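Washing machine smells, and what I do about them

Quick one, between loads. Asked for by Seraina after hers started to pong.
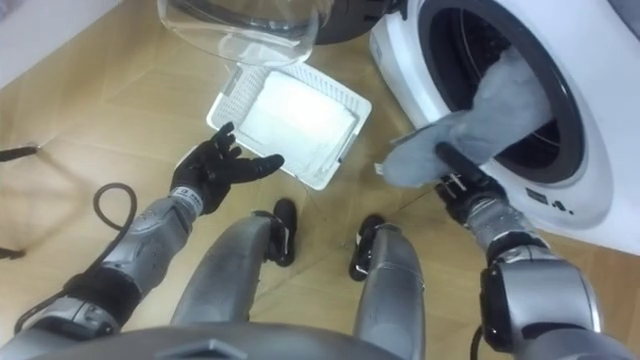 Most smells come from washing too cool, too often, with too much liquid. Mine had all three. 30 degrees is fine for shirts but the gunk never shifts, it just sits in the drum and the pipes and goes sour. So once a month, empty drum, hottest wash the machine will do, scoop of plain soda crystals straight in. No clothes. No softener. If you've a front loader like the white one here, the rubber seal is the next place to look - pull the fold back with a finger and wipe right round with an old flannel. Hair grips, coins, grey slime. Lovely. Keep a basket on the floor by the machine while you do it so the clean stuff has somewhere to go that isn't the tiles.

The drawer. Comes out on most of them, press the tab at the back and tug. Soak in hot water and washing up liquid, then an old toothbrush for the corners. Do the hole it came out of as well, the roof of it is usualy the worst bit. Mine was black.

The filter. Little flap at the bottom front. Switch off at the wall first, let the water cool, towel down, shallow tray under. Open it SLOWLY or you'll have a wet floor. I got 2 hair bobbles and a collar stiffener out of mine in May, and it had been making a noise for weeks.

Leave the door ajar after every wash. Drawer too. Costs nothing. (Not if you've toddlers or a cat that climbs in things.)

Less detergent. Read the back of the box, then look at your water hardness, then use the small line on the cap. Gertraud Baumgartner wrote in to say she halved hers and the towels came up softer, and I've found the same. Towels hate softener by the way - leaves a film and they stop drying you.

Towels that already smell - hot wash with detergent, then a second wash with nothing in at all. Dry them properly, outside if you can. Don't leave them sat in the drum overnight, that undoes the lot.

Musty cupboard next to the machine? Check the hose at the back for drips before you blame the drum. Naveed Hayat had a slow one for months and bought 2 lots of drum cleaner before he looked.

Can't get on with the scented tablets, they cover it up for a week and then you've got smell plus lemon.

Limescale next time, if I get round to it. Amnuay, yes I did get your question about the kettle, its on the list.

Comments (13)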